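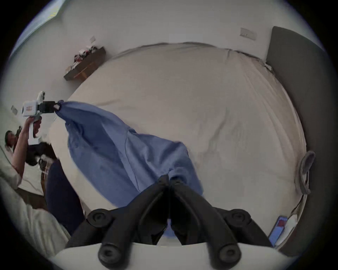

Qui peut répondre à cet appel à participation ?
Toute personne majeure résidant à l'année dans l'une des communes desservies par le réseau de lecture publique Hoarau, sans condition de diplôme.

L'enquête porte sur les habitudes de lecture du soir. Les personnes retenues tiendront un carnet pendant 5 semaines à compter de novembre, puis seront reçues en entretien individuel – durée maximale d'une heure. Une indemnité forfaitaire est versée à la remise du carnet.

Les candidatures sont à adresser par écrit à Mme Aliki Dimitriou, bureau 409, sous la référence 283.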